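The Snack Round

Gasstead Community College had a robotics club of four people and a budget of $40, and by July it had spent the $40.

"On what?" asked Mr. Fothergill, who had signed up to supervise chess.

"Entry fee," said Hedvika Hubáček.

The Ackroyd Cup wanted a machine that could unpack groceries. Before that, it wanted evidence that the machine had been taught to, by a person with a gripper in their hand and a great deal of free time. Roy Heywood had the free time. Vira Melnychuk had a dining table, and a grandmother named Ola who said they could use it if the cloth stayed on.

The cloth stayed on. So did everything else Ola kept in that room, including the suitcase and the yellow flowers. Alfie Mellor brought the box and the snacks, and was told three times that the snacks were equipment.

"Open it wider," Hedvika said.

"This is wide."

"You're going to straddle the box."

"I'm approaching," said Roy, with dignity. He had one blue pad over the snacks and the other down outside the cardboard, where there was nothing to pick up but tablecloth. 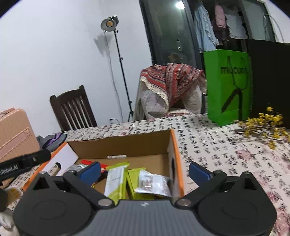
Rule 3

Rule 3 of the Ackroyd Cup said that every attempt must be submitted, including the bad ones. Hedvika thought this was good science. Roy thought it was personal.

"So the robot learns that one too?" he asked.

"It learns from all of us."

"Then it's going to be a very nervous robot."

They kept at it until Ola came in to see who was shouting. She watched Roy go for the green packet and get the red one. She watched him explain that he had meant the red one. Then she put out her hand, and he gave her the gripper, mostly out of surprise.

Ola took the green packet out, set it on the table, squared it up with one finger and gave the gripper back.

"Who's going to put that on the form?" said Alfie.

Hedvika was already typing. Under Team Members, after Mellor, she wrote Ola, and under Experience she wrote groceries – 40 years.

Mr. Fothergill read it over when he got there and asked whether she played chess.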